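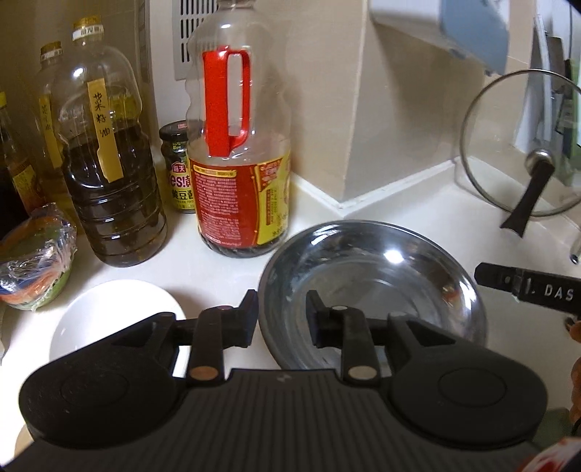 Pendunura: names and notes for ordinary kitchen counters

Hi, and welcome! Pendunura is a set of written labels for the stuff that lives on kitchen counters: bowls, lids, plates, bottles, jars, racks, and all the in-between things that end up parked next to the sink. I started it because I was trying to write tidying instructions for a shared kitchen and kept tripping over the word "bowl." Soup bowl? Mixing bowl? The steel one? The other steel one? It got out of hand from there.

Version 3 is the one you want. Version 2 still works but it uses the old lid names, and you'll be sorry if you mix them.

What you get

There are 3000 labeled entries from eight home kitchens. Each entry is one object at one moment, with a name, a resting place, a state and a free-text note. The notes are my favorite part and also the messiest part, so read the section on notes before you do anything clever with them.

The files:

objects.csv (one row per entry)
places.csv (the list of allowed resting places, with a short explanation for each)
notes.csv (free text, joined on entry_id)
changes.txt (what I renamed and when I regretted it)

Everything is UTF-8. Please keep it that way if you open things in a spreadsheet, as a lot of the handwritten container labels are in Chinese and Ukrainian and they turn to soup very quickly. We write down what the tape or the sticker says first, then an English gloss in the next column. So a bottle with 菜籽油 on a strip of tape goes in as 菜籽油 under label_text and "rapeseed oil" under label_gloss. If the label is turned away or half covered, label_text stays blank, even when you're sure what's in the bottle. I was loose about this at the beginning and Lesia Kravets went back through every oil entry to fix it. Thank you, Lesia!!

How things are named

Plain names, the kind you'd shout across a kitchen. "Steel bowl," "glass lid," "dinner plate," "oil bottle." Material goes first if you can tell, shape goes second if it matters, and brand stays out of the name completely (there's a brand column, mostly empty, and I like it that way).

Shallow and deep are separate for bowls. I know, it's a judgment call. The rule is that if you'd happily whisk eggs in it, call it deep. Teodor Dinu hates this rule and has proposed a version with a ruler. We had a long back-and-forth about it in December and the whisk won.

Resting places

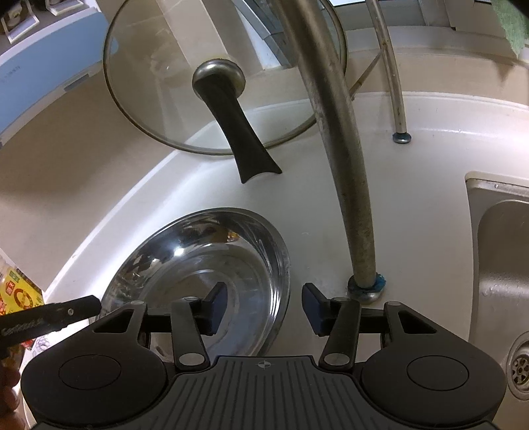

Lids gave me more trouble than any other object in the whole set. A pot lid on its pot is easy, a lid in a drawer is easy, and then there's every other way people keep them. A big glass lid leaning upright toward the wall, with a rack pole in front of it, is neither stored nor in use, and my first list had no word for that. It does now: "leaning." A leaning thing gets a place (counter, floor, shelf) plus the name of whatever is behind it, and if something stands in front, that goes in the note. The steel bowl down on the same counter is far simpler, just "steel bowl, counter, upright," next please.

The places that cause arguments:

counter: flat on the work surface, including the raised rim if there is one
sink edge: touching the lip of the sink, not down inside
in sink: touching the bottom of the sink, or stacked on something that is
rack: on or in any frame meant for dishes or pans
leaning: held up by a wall or another object
in hand: picked up, whether it's all the way off the surface or only tipped

"In hand" used to be two separate values, lifted and tilted, and I merged them in version 3. If you need the difference back, the old values are still sitting in a column called place_old.

States

Empty, has contents, covered, unclear. There is no "clean" and no "dirty," and please don't send me a pull request adding them. I tried! Steel is hopeless for this. Smears, specks, reflections of whatever bottle happens to be nearby, old scratches, a ceiling light shining back at you from the side of the bowl... two of us would look at the same bowl and come away with opposite answers. What we do now is mark it empty or not, then say what we noticed in the note. "Few dark specks near the bottom" is a perfectly good note. "Needs washing" is an opinion, and it goes in your own kitchen.
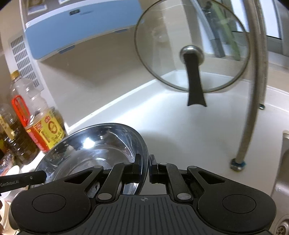
Steel mixing bowl, in hand, sink area; cooking bottles at left.

About the notes

They were written by four people with very different patience. Mine run long. Tymofii Ostapchuk writes things like "jar, again." Demyd Bilyk spells everything correctly and uses semicolons, so if you find a semicolon you'll know whose it is. I haven't smoothed any of this out, and if you're building a search on top of the notes you'll want to deal with synonyms: rack/stand/drainer, lid/cover, bottle/jug (a big plastic one with a carrying handle is "bottle" in the name column, but half the notes say jug).

Crinkly packaging is another one. If you can tell what the package holds, name it for that. If all you've got is a corner of plastic poking out, it's "plastic package" and you move on with your life. Same with small white round things, which might be a cup, a dish or the lid off something. "Small round item" is an allowed name and I want people to use it more.

Things that are missing or wrong

Ovens and fridges: left out on purpose. Appliances only show up in notes, when they're behind or beside something we labeled.

Cutlery: badly covered. A drawer of forks broke my spirit early on.

Kitchens: all eight are small, and most have pale counters. If yours is a giant farmhouse kitchen with everything hanging from hooks, a lot of the places list won't fit you. There is no "hanging" value yet. Radymyr Skoryk is drafting one and it should land in the next version.

Duplicates: the same bowl can show up in many entries. Use object_id to group them, and don't split your data without doing that first or you'll be testing on bowls you've already met.

Using it and fixing it

Use it for whatever you like, as long as you keep the README with the files. The folks at Zirnbridge have been sorting pantry lists with it, and Mac Carthaigh used the places list for a cupboard-planning worksheet, which made my week.

For a wrong name or a bad gloss, open an issue with the entry_id and what you think it should say. One issue per object is easiest on me. If it's about shallow versus deep, please read changes.txt first, then take it up with Teodor.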